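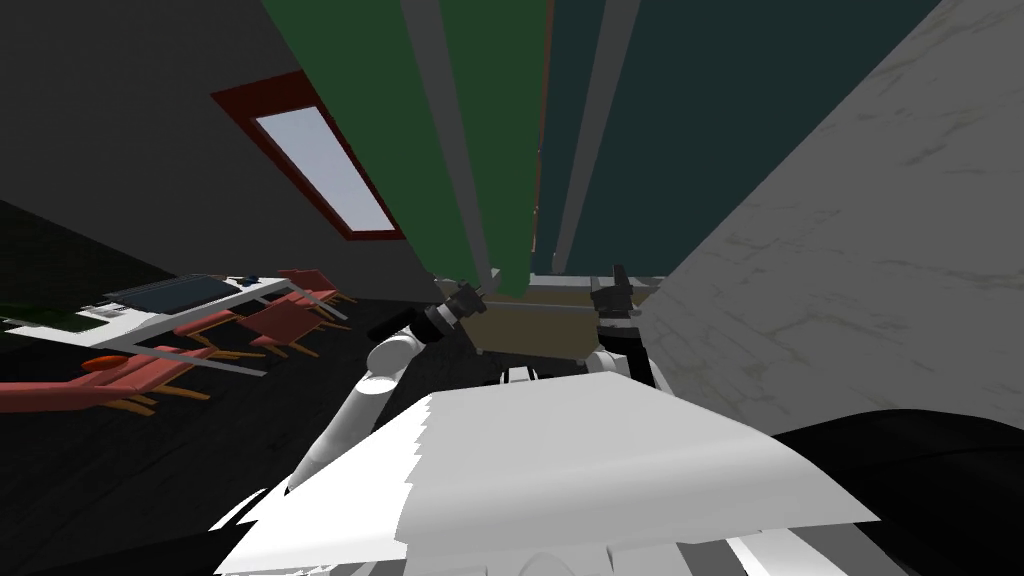
**Writing a Job Posting, handout for the March sessions**
Edit Borbély

Welcome back, everyone! Last time we talked about who reads a job ad (and how fast they read it), so let's get on to the part you've all been asking me about, the first few lines.

Please start with the job title, and use the one people would type into a search box. The Selico ad in your packet opens with a title of its own making, "Site Comfort Lead," and it drew 3 replies in 30 days. When they ran it again as "Building Maintenance Supervisor" the replies came in nicely, and I do wish I'd kept a copy of that second one for you.

After the title, in this order if you can:

- town, and how much travel
- pay, as a real range
- hours and on-call weeks
- licenses needed on day one

Now, keywords. The Michailidis ad lists every control system its engineers have ever touched, and I understand the temptation, I really do, but pick the ones the new person will work on in the first year and put the rest under "nice to have."

**For next time:** the Ostidora ad runs to 1,892 characters. Get it down to 882 or fewer and keep the pay line in. Bring two printed copies, one for me and one to swap with your neighbor.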